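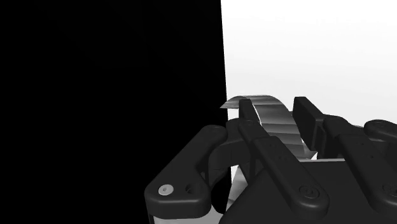 BREVDEN, September

Poltine, the website where thousands of people post poems they would never show their own families, wants to put some of those poems in a book. It also wants the poets to buy the book.

The site announced this month that it will print its first collection of reader verse, called Letters to the Ones We Miss. Entry is free. A first prize of $500 will go to one poem, and every poem picked for the book will be read, the announcement says, "with the care it deserves." By whom it will be read is not explained. The announcement lists no judges, and a request for their names was answered with a link to the announcement.

Anyone who has been around amateur poetry for a while will feel they have seen this before. The pattern is an old one. A contest costs nothing to enter, a warm letter arrives saying the poem has been selected, and a few lines down comes an order form. The winners' prize is real enough, but it is small next to what can be made by selling a book to the people who wrote it, plus the mothers and sisters of the people who wrote it.

Poltine says its plan is different. In a written reply the site said that no poet has to buy anything to be included, and that writers keep the rights to their work. Both of those points are in the rules, and they are to the site's credit. The rules also say that poets will not get a free copy. The book is priced at $20 before shipping, and a poet who wants a short note about the person the poem was written for printed under it will pay another $10.

That last charge is the one that has upset members. Most of the poems on the site's loss and remembrance pages already come with such a note, posted free, usually a name and a line or two about who the person was. Some have been up for years. Members complained on the site's message board that a poem for a dead brother or a best friend doesn't make much sense to a stranger without it, and several said they felt they were being asked to pay to have the name put back. The thread was closed the next morning. Poltine said it was closed because it had gone off topic.

The site would not say how many poems it expects to accept. It did say that 162 had been chosen so far, although the deadline for entries is still weeks away and the rules say that selection begins after the deadline. Asked about this, Poltine called the first group "early favorites" and said they would be looked at again with all the others. Some of those poets have already received the selection letter. Two copies of it seen for this report, sent to different writers about very different poems, praise each one in the same words for its "rare and honest voice."

There are arguments on the other side, and some members are making them. A printed page feels different from a screen, and plenty of people who write after a death have no wish to be judged by a magazine or to wait most of a year for a rejection slip. They want the poem to exist somewhere that can be held. For them $20 may be a fair price, and they are not being fooled if they know what they are paying for. One member wrote on the board, before it closed, that she would buy four and didn't care who else got in.

It would be easier to agree with her if the site were plainer about the terms. Hsiao, the print shop in Oltau that is named in the announcement as the book's printer, said it had given Poltine a price but had not yet received an order. It does small runs of poetry for local writers and would not discuss this job further. Poltine said the order would be placed once the size of the book was known, and that buyers who pay now will get their copies "in the new year." The rules don't mention refunds if the book is late or never printed.

Poltine said a refund policy was being written. Entries close at midnight at the end of next month. The order page is already open.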